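13 May 2024. Open day at Dorero, out past Grokcombe. Paid $3 to park so I could watch a robot do laundry. I have my doubts.

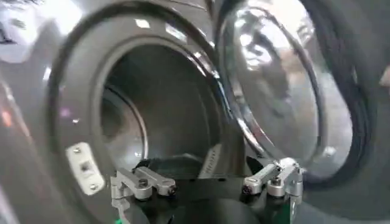 Notebook 36, p. 40

Two metal fingers at the washer, one dark bundle in the drum. My kid does this for free, badly. The Nigam rep kept saying "soon." They said soon in January too.

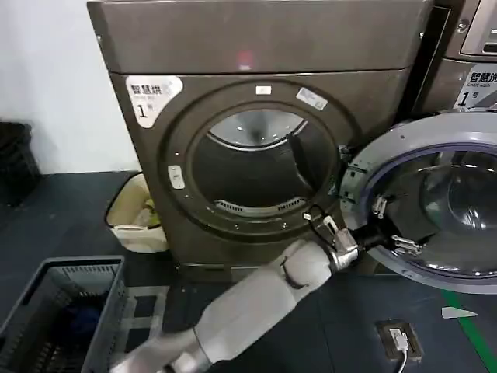
Gripper on the dryer door, unit 1.

Asked what it costs. Got a brochure. Left before the coffee.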